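Plondum Kitchen Words

A word list with notes, version 2

Hello, and thanks for stopping by. Plondum is a collection of the everyday words people use for things in the kitchen: what they call the bowl you mix a cake in, the cloth you dry up with, the end slice of the loaf, the drawer where the string and dead batteries live. I started it after a long and very enjoyable argument with Grażyna Bielecka over the word "basin", and it has grown well past what either of us had in mind that night (she still says I'm wrong, for the record).

What's in the folder

words.csv is the main file, with one row for each word as given by each person. people.csv has what we know about the speakers, which is not a lot, on purpose. notes.txt is where the good stories went when they wouldn't fit in a column. Please do read the notes, even if you only came for the table – there's a whole page on gravy boats in there that I'm very fond of.

There are 141 headwords from 102 speakers. Most of the speakers live in Trikulstead or Stirorthorpe, or grew up in one and moved to the other, which happens more than you'd think given the state of the road between them.

The columns

headword is the plain label we settled on so that things would sort properly. It isn't meant to be the correct word, and I'd be sorry if anybody took it that way. said is what the person said, spelled as they liked it spelled. meaning is in their own words where we could manage it. heard_from is who they picked the word up from, usually a mum or a nan, sometimes a neighbour. still_used is yes, no or "only at Christmas", which began as Elmarie Venter's joke in the margin and was then needed so often that we kept it.

A blank cell means the person wasn't asked. A dash means they were asked and had no word for it. Sorry that these look so similar when you open the file in a spreadsheet. I'd do it differently if I were starting over.

How the words were gathered

Mostly by sitting in kitchens and drinking tea. Sơn Ung did nearly all of the Stirorthorpe visits and wrote up his pages the same night, so his rows are the tidiest by a long way. Mine from August were written on the backs of envelopes and I've marked the doubtful ones with a question mark. We asked people to name things in whatever order they came up, and we tried hard not to say our own word first. I slipped up with "tea towel" more than once, so treat that headword with some caution.
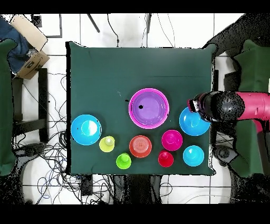
Bowls gave us more trouble than every other group put together. People who agree on everything else will part ways over whether a bowl gets its name from its size, its job, or what it's made of, and plenty of families skip all that and go by colour. In a house like that, the big pink one with the purple one sitting inside it would be "the pink" and "the purple", and the system works nicely until you have two large blue bowls on the same table and somebody asks you to pass the blue. We've put colour names under the headword bowl, with "by colour" in the meaning column. Didier Gaillard wanted them left out as not being proper words at all, and I understand his point, but they're what people say over the washing-up and so they stayed in.

Known problems

The headword "jug" has rows that belong under "pitcher", and the other way around. Accents were stripped from a few names in an early copy and I may not have caught every one of them. If yours is wrong, please tell me and I'll fix it straight away. Maëlys Hervieu has checked the French borrowings but hasn't yet had a chance to look at the cheese words.

Using it

Please use it however you like, for teaching, quizzes, family arguments or proper research. A mention of Plondum would be lovely. We only ask that you don't try to work out who the speakers are, as some of them were quite frank about their mothers-in-law.

Changes

2019-01-14: version 2. Added the Stirorthorpe rows, merged "dishcloth" and "dish rag" after much discussion, and corrected the spelling of "colander" in the headword column.

Version 1 had 100 headwords and no notes file. If you still have a copy, best to swap it for this one.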